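TV Storytelling, Unit 6: The Holiday Episode
Notes for the session of Saturday, November 23, 2024

Reading: the pilot script of Harkon, plus the two holiday episodes on the course drive.

A holiday episode has to work for people who have not watched the rest of the season. That limits what the writer can do with a running plot. In Harkon the search for the missing ship stops for one week, and the only reference to it is a line from the captain at dinner.

Terms for this unit:
Bottle episode: one main set, regular cast, low cost.
Standalone: no knowledge of earlier episodes needed.
Button: the short last beat after the plot is over.

Zenley took the other route. Its holiday episode is a two-hander set in a locked clinic, and it resolves the doctor's story from the fall. New viewers will be lost by the second act.

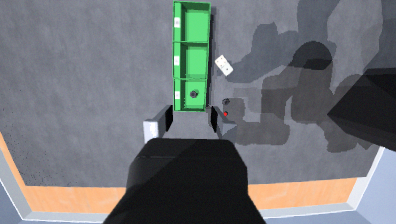
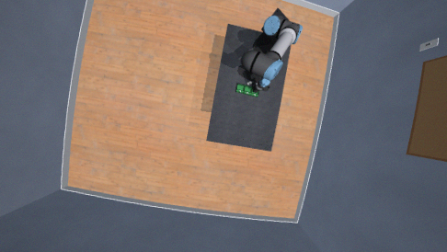
Peiyu Fu wrote on the class board that Zenley loses new viewers much earlier, in the cold open, where the sister's name is used as if everyone knows it. Compare the two openings and mark the first line that depends on an earlier episode.

Response paper: 1000 words on one holiday episode of your choice. Give the act breaks and say what the button does. Do not retell the plot. Papers go in the box outside Room 242.

Next unit: recasting a lead.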